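Le décor imprimé et la question de l'échelle

Les revêtements dits « aspect marbre » ou « aspect pierre » occupent désormais une part importante des catalogues d'aménagement. Le débat se limite le plus souvent à leur légitimité : faut-il imprimer une matière que l'on ne pose pas ? La question me paraît mal engagée. Une surface imprimée est un document graphique reproduit à grande dimension, et c'est à ce titre qu'il faut l'évaluer : résolution, longueur du raccord, étendue colorimétrique, comportement sous éclairage rasant.

Le premier critère est le rapport entre le motif et l'objet posé dessus. Un veinage dense absorbe les petits objets clairs ; un fond uni les isole. Les prescripteurs choisissent pourtant sur des échantillons vides, tenus à la main, à une distance de lecture qui ne correspond à aucun usage.
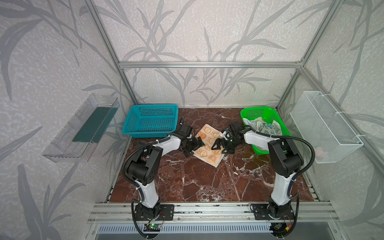
Petit textile crème et orange sur un plateau à motif de marbre brun-rouge.

Le deuxième critère est la longueur de raccord. Dans la gamme Hakia, que j'ai eu l'occasion de prescrire pour les bureaux de Trindorport, le motif se répète tous les 569 mm. Sur un plan de travail de 800 mm, la répétition reste partielle et l'œil ne l'identifie pas. Sur un linéaire de 2000 mm, elle devient une trame, et le veinage perd son caractère aléatoire. Le défaut ne tient pas à la qualité d'impression, qui était correcte. Il tient au fait que la longueur de raccord figurait en annexe de la fiche technique, après les conditions de garantie.

Kamran Bahrami, coloriste chez Rosenthal, défend la position inverse. Selon lui, l'utilisateur ne regarde jamais une surface dans sa totalité et la répétition reste sans conséquence fonctionnelle. L'argument vaut pour un plan de cuisine encombré. Il ne vaut ni pour un mur de circulation ni pour un comptoir d'accueil, que l'on aborde de loin et de biais.
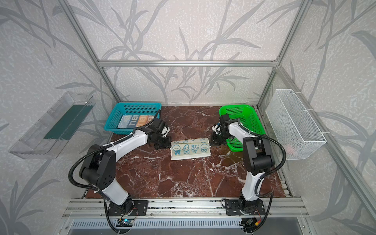
Reste le problème des associations. Un motif végétal en silhouette, à deux valeurs de gris, fonctionne par contour. Un marbre fonctionne par réseau. Juxtaposer les deux revient à superposer deux systèmes de lignes d'orientation différente, et la transition se joue entièrement à l'arête. C'est un point que les nuanciers ignorent — ils présentent chaque référence sur sa propre page, bordée de blanc. Florian Auer avait proposé, lors de la réfection du hall de Gondcombe, un essai en angle avant toute commande : deux panneaux d'essai, jonction à 90°, observation le matin puis sous éclairage artificiel. L'essai a été refusé pour un motif de délai. Le papier peint a été remplacé en mai, à l'identique dans sa composition mais dans un gris plus clair, ce qui n'a rien réglé. 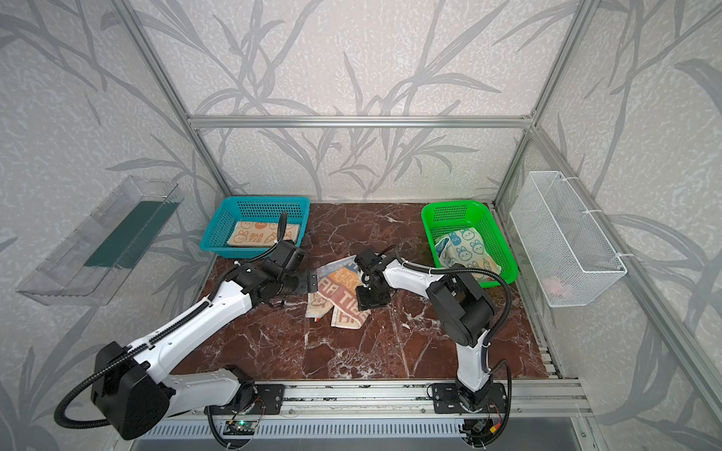

Feuillages gris en paroi, marbre veiné de blanc à l'horizontale.

Je ne plaide pas pour un retour aux matériaux massifs. Leur poids, leur entretien et leur coût de pose les excluent de la plupart des programmes courants. Je demande que les fabricants publient en première page la longueur de raccord, le nombre de panneaux distincts et une reproduction du décor à l'échelle 1:10. La référence 411 du catalogue Hakia comporte déjà ces trois données, pour des raisons que le service technique n'a pas su m'indiquer. Leur extension au reste de la gamme ne demanderait aucun essai supplémentaire : les fichiers d'impression contiennent l'information.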